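Silum
@silum_floor
August 15, 2018

1/ Okay, long one, because people keep asking what automation has done to our shop in Kuruvstead and I finally have a lunch break to answer! I've packed gift sets at Riltcombe for years. Last October we got our first two packing arms. I was nervous. I am now a huge fan, with complaints.

2/ The biggest change is who teaches. The arms learn from us, the packers. You hold a gripper in each hand, do the job the way you'd do it, and the recording goes to the machine. So the folks who know how a tea box should be handled are the ones in the chair.

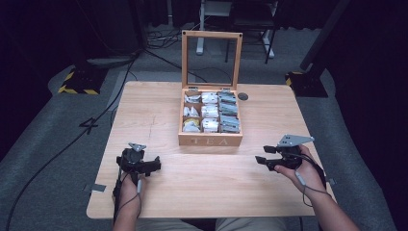

Tea box on the table, a gripper in each hand.

3/ Sitting down for part of a shift! My knees would like to thank whoever came up with that. We rotate so everybody gets teaching time, and it's on the schedule like any other station.

4/ Your hands feel so clumsy the first day. You know exactly how much you want to squeeze and the gripper has its own ideas. I did 218 takes in my first week and I'd guess the early ones were pretty funny to watch. By Friday I was arguing about finger angles like an old pro.
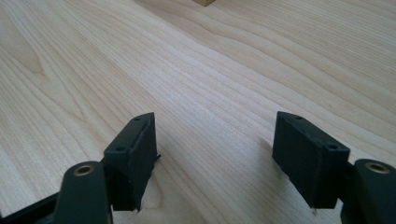 5/ My favorite part is that we get a say in the tools now. Before, equipment showed up and you lived with it. Now we have a sheet on the wall where packers write what bugs them, and it gets read. Most of my notes are about the finger pads - those dark chunky blocks with the two little screw-size holes on top. With the gripper open you've got a nice wide gap to work with, but flat faces and small wooden pieces take practice, and I have Opinions about grip.

6/ What got worse: the room for this is darker than the packing floor, and my wrists notice the weight by the end. Also there's less chatting. I miss that. We asked for breaks every 80 minutes and got them, so good.

7/ Pay went up a step for anyone trained to teach. It took two meetings and some stubbornness. If your shop is getting arms, bring that up early, before the schedule is set.

8/ Someone asked if Ko (our name for the newer arm) packs like me. A bit! It pauses before it lets go, same as I do. I was weirdly proud. Back to work, will answer replies tonight.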